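Breakfast counter, posts 1 to 4

1/ Spent the morning working out where everything lives on the counter in the Davside kitchen. Putting it here in case it helps anyone else with a marble bench and no pantry. Toaster oven in the corner with the tea towel folded on top, toaster right beside it, canisters along the tiles. The tray gets the middle and the fruit goes on the checkered board. 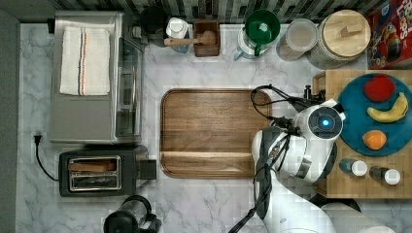 2/ The toaster corner

Toaster and toaster oven share one end so the crumbs stay at that end. I wipe it down at night with Stotato spray, 425 mL, and a bottle lasts me more than 2 months.

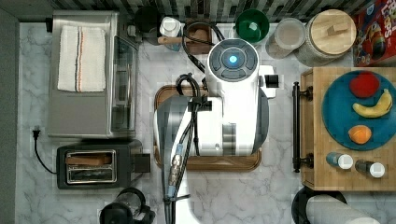 15 sec read

The cord goes off to the left, toward the wall. I had it along the front for a while and kept catching it with my sleeve.

3/ Plates

Fruit goes on a teal plate at breakfast. I like a plain colour, no pattern - chips show up sooner and I can retire the plate.

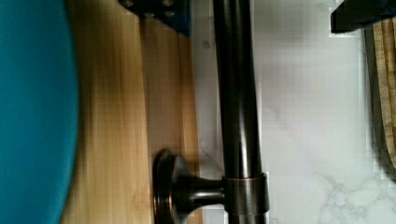
Teal against the wood grain.

4/ Back row and coffee

Mugs get stacked, green on top of pale blue. Clear canister next to them, the taller white one behind. French press stays near the toaster.
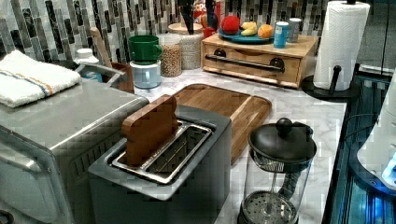 2 posts left · 15 sec read

5/ The towel stays folded on the oven, but it comes off before I turn the oven on.

6/ Still want a narrow shelf from Elombridge for the spice bottles. Will measure tonight.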